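Triscombe Workshop Notebook
30/12/2022
Subject: glaze adhesion on the Mfinanga clay body, second firing

The kiln was opened at the start of the morning session. Of the 20 test tiles, 8 show crawling at the edges and 7 have pinholes; the remainder are sound. Tile 1407 is to be retained as the reference piece. Bisque temperature was unchanged from September. The Ondano frit was sieved twice before mixing, as agreed with Ms Lacson. 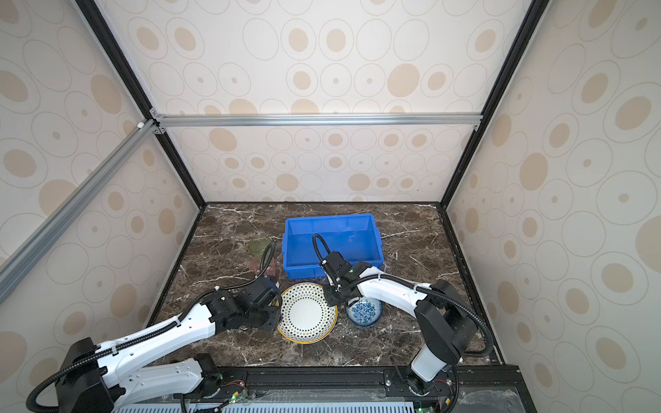
Patterned tableware, stacked in the blue crate, in the second view. 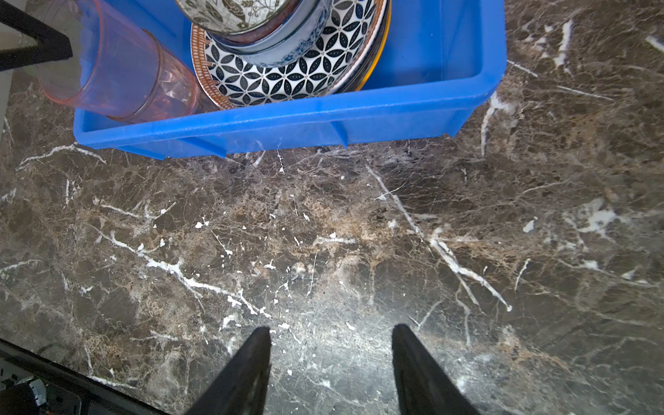

Entry by Aniela Pawłowska; read by Erick Waweru

It is recommended that the next batch be applied in two thin coats, with full drying between them. Dust on the bisque remains the likeliest cause of the crawling, and all tiles should be wiped with a damp sponge before glazing. The pinholes are confined to the lower shelf. Mr Vieira will check the cone readings there against the controller.

Outstanding: the Drendis scales require calibration. Ms Kariuki holds the key to the chemical store. Colleagues are asked to enter all withdrawals of cobalt in the stock book, with the weight in grams.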